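The steam dredger Drondow, laid up at Salcombe for the past six years, is to be returned to working order under a plan agreed with her new owner, Manalo Marine.

The 900 ton bucket dredger is fitted with a triple expansion engine and a single coal-fired boiler. She spent her working life clearing silt from harbor approaches and is believed to be the last vessel of her type with the original bucket ladder still in place.
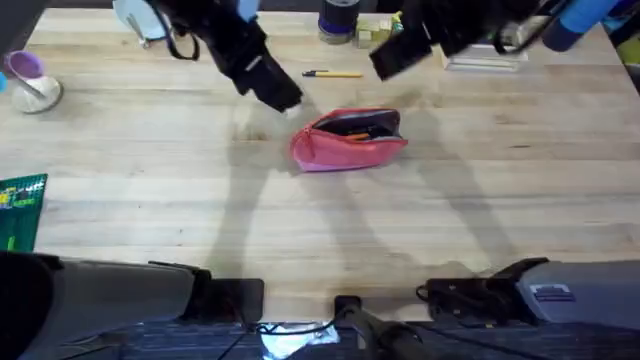
A hull survey carried out in June found the plating below the waterline to be in fair condition, with almost 20 percent of the area needing replacement. The worst wastage is under the boiler room, where bilge water had been left standing. Deck planking is also to be renewed. The new boards will be laid fore and aft in long, narrow lengths, much like the pale planks of the tabletop shown, with the seams caulked and payed in the usual way. The old deck was sheathed in steel in places, and this trapped water against the beams.

The boiler is a separate matter. Kurkar, the engineering firm engaged to inspect it, has asked for the tubes to be drawn before any pressure test – a job that means lifting part of the casing. 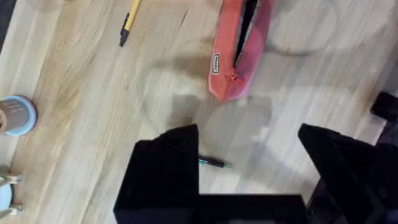
Once the tubes are out, the furnace crowns can be gauged and a decision made on repair or replacement. The main engine was turned over by hand earlier this year and is reported free, although the air pump will need new valves. The bucket chain has four damaged links, and castings for these are on order.

Drondow will stay afloat at her present berth until a slip becomes available. No date for steaming has been set.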